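Step count wildly off after the Lustel update?

tallgrass_dee
Anyone else's Lustel band gone optimistic since the January update? I work from home. My commute is a hallway. Yesterday it gave me 2,903 steps before lunch, and I'd been on a call the entire time. I talk with my hands, but I don't talk that much.

boxcar77
Which wrist do you have it set to? The update flipped mine to "dominant" without asking. Settings, Wearing, then scroll past the ad for the premium plan.

tallgrass_dee
It was on dominant. Switched it. It also congratulated me on a flight of stairs. I live in a ranch house.
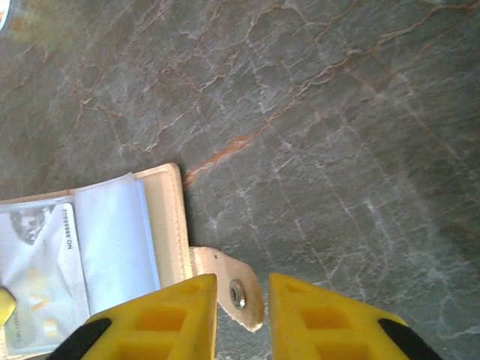 Anyway, I'll give it a day on the new setting and report back. If I climb anything else in my sleep I'm returning it.

mild_peril
Unpopular opinion, but all of them do this. I had a Brolix before and it counted chopping onions. You're buying a trend line, so stop reading the daily number.

boxcar77
Disagree. I wore the Brolix and the Lustel together for a month and the Brolix was never off by more than 30 on the same walk. The old Lustel firmware was close too. This is a bug and they should fix it.

mild_peril
Off by 30 from what? The other one? You had two clocks and picked the one you liked.

boxcar77
From the loop trail in Skikerthorpe, which I have counted out loud, twice, like a lunatic. 3,000 steps give or take my dignity.

quietkettle
My Dantas doesn't count arm waving, but it doesn't count pushing a stroller either, so according to it I have been dead since fall.
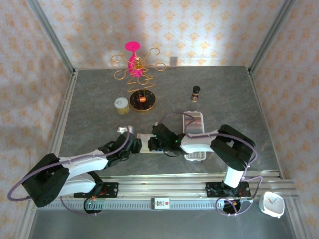

The clip-on ones do better with strollers if you put them on a shoe. You look ridiculous and the numbers are fine.

tallgrass_dee
Reporting back. Non-dominant setting, same number of calls, 186 steps by lunch. That sounds right and is also very depressing. No stairs.

mild_peril
So you fixed it and now you feel worse. Switch it back.

boxcar77
Do not switch it back. And send them the log anyway, it's under Help, third screen down.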